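Notes from the gripper bench
Club newsletter, 20 September 2026

The hall has a new floor, the biscuit tin has a new lid, and the robotics club has a new obsession, which is picking up things that are too small to be worth picking up.

Those of you who were at the June meeting will remember the vote. The choices were a line-following car (again), a walking thing with legs (which Patricio Herrero has drawn many times and built none of), or the Reltby Challenge, in which a team teaches a robot arm to clear a table. The car lost by one hand. The legs lost by rather more than that, and Patricio has been gracious about it in the way that people are gracious about parking fines.

So we are doing the Reltby. The rules run to 40 pages, nine of which concern the table. There is a good deal on how tall it may be and how flat, and almost nothing on what happens if your arm throws a wooden block into the audience, so we assume that's allowed.

The way into it, for those who have missed the last few sessions, is that you don't begin with the arm at all. You begin with a gripper that you hold in your own hand, with a camera on it, and you do the job yourself, over and over, so that the arm has something to copy later on. Bonifacio Benítez explained this to the newer members as "being a good example", and was then seen stirring his tea with the spare finger.

We have a target of 400 good goes before anyone is allowed to switch the arm on. At the time of writing we have 265. A good go is one where the hand moves smoothly, the fingers close on the right thing, and the person holding the gripper doesn't stop halfway to scratch their nose. You would be surprised how many fail on the last point. I have failed on it myself, and I was only doing a cork. 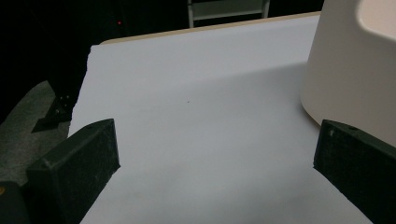
6 min read

The white surface was Bonifacio's idea. Our first goes were done straight on the tabletop, and when we watched them back it was hard to tell where the table stopped and the block started, both of them being the colour of a digestive. Put something pale down first and you can see what the fingers are up to. You can also see every crumb, every speck and every place where a member has leaned on it with a biro, so the bench has never been so closely inspected or so often wiped.

The edges are another matter. It has a ragged side on the left, and there has been a certain amount of discussion about whether this matters. Patricio says the rules want a clean rectangle and we should practise on one. Bonifacio says that an arm which can only work beside a straight edge is an arm that will be very unhappy in the real world. They have both said it several times. I've put it down for the next meeting, where they can say it again with the heating on.

The fingers have worn in nicely. They're the chunky dark ones with the slanted tops, and if they look a bit scuffed, well, so would you. We did try the slimmer pair that came in the Elano kit, and they were lovely for picking up a pencil and hopeless for anything with corners. A wooden block would sit between them for a moment, think about it, and go. The chunky ones hold on. They do make it harder to see the thing you're about to grab, and you learn to line them up first, one either side, and only then close your hand.

Which brings me to this month's difficulty: the small stuff. The challenge has three rounds. The first is blocks, and we can all do blocks. The second is cups, which went well once we agreed that nobody should be drinking from them. The third is what the rules call "light debris", meaning beads, washers, paper clips and the like, and it's been a humbling few weeks. A bead doesn't wait to be picked up. You come down with a finger on each side, very pleased with yourself, and it shoots out of the gap and under the radiator, where there is now quite a collection.

Things we have learned so far, in no order:

Go slower than you think. Then go slower than that.

Come in low and level. If one tip touches the table before the other, the small thing will leave by the nearest exit.

Pause for a second over the piece before closing. It feels silly, but the goes with a pause in them are far easier to follow when we sort through them afterwards.

Don't talk with your hands while holding the gripper. This one is for the committee.

Sorting, by the way, is the job that needs people. Every go has to be watched and marked as a keeper or a dud, and at present it falls to whoever sits nearest the laptop. It's not hard. You need a chair, a cup of something and a tolerance for watching the same pair of fingers approach the same washer. One member has told me she finds it restful — she also likes cricket, so weigh that up as you see fit.

We've a sheet by the door for sign-ups. If you write your name on it, please write it so that it can be read. Last month's list included somebody called either Mfinanga or Margarine, and it took us until the end of the evening to find out that it was the name of the team we're drawn against. Mfinanga did very well last year, I'm told, and have their own soldering room. We have a shelf. It is a good shelf, though, and Patricio put it up himself, and it's nearly level.

On kit: the Burkico battery charger has been mended and is back in the cupboard. Please put it back there when you've finished with it and not on top of the cupboard, where it was the last time it got broken. We are still short of one small screwdriver, the one with the yellow handle. If it's in your coat, no questions will be asked. If it's in Bonifacio's coat, several will.

On the arm itself, which I know is what the younger members joined for: it's coming. The base is bolted down, the cables have been tidied by someone who cares about cables, and it'll be switched on when we reach the target and not a go before. I've been asked whether duds could be counted towards the total to speed things up. I admire the thinking. An arm that has studied our duds will spend its working life chasing beads towards a radiator, and we have enough members doing that already.

Next session is the usual time, with the bench open for an hour beforehand for anyone who wants to get some practice in before there's an audience. Bring small things that you don't mind losing. Buttons would be welcome, as we've only got the four-hole sort and the rules are oddly firm about variety. Dried peas are banned after last time.

Subs are due. Patricio has the tin.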